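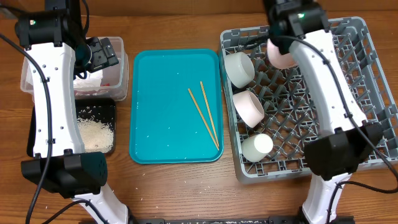 What should we check before we sign off on buying a second two-arm table station?

Start with the table and the cables, then look at the grippers, and only after that get the price list out. I went down the sheet with Igor Vávra in December and typed up my comments under each item. Eduard Koubek has the paper copy if you want to see my handwriting (you don't).

1. Mounting and base
Status: OK
Comment: Budget for a rail per table. I tried to get away with sharing one between rooms last year and we lost a whole afternoon to moving it - never again!

2. Cables
Status: OK, with a note
Comment: The cables loop down the outside of each arm, and I'd like clips on them. Stesik sells the clips in packs of 8. Put 2 packs on the order and we're covered for both stations.

3. Loose material on the table
Status: Needs work
Comment: There's rice on the wood and on the turquoise tray as well as in the black one. I love the rice task, but please add a hand vacuum to the list. Igor wants a tray with a taller rim too, and I'm fine with that if it comes out of the small parts money.

4. Dishes and rack
Status: OK
Comment: The gray rack with the pegs is a good buy and I'd get the same one again. Check that a bowl can sit upside down near the side of the rack with space left for the fingers. Chopsticks are cheap, so order plenty. 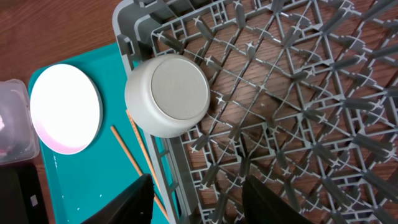

5. Gripper fingers
Status: Ask the supplier
Comment: Grultex quoted us 809 for a spare set and Urban quoted 1,139 with the pads included. I haven't decided. Eduard leans toward Urban, and I'd like to hear how long the pads take to ship before I agree with him.

6. Lighting
Status: Needs work
Comment: The white plate comes out way too bright from the wrist camera. Before anybody buys new lamps, try a shade on the ones we have (I've got one at home I can bring in).

7. Stop button
Status: Not checked
Comment: We ran out of time. Igor will do this one at 9 a.m. before the first run, and the order doesn't go out until he's initialed it.

8. Where it goes
Status: Open
Comment: Purkwood can build us a matching table, but I still need the width of the doorway. If you're over there with a tape measure, please write the number on Eduard's copy.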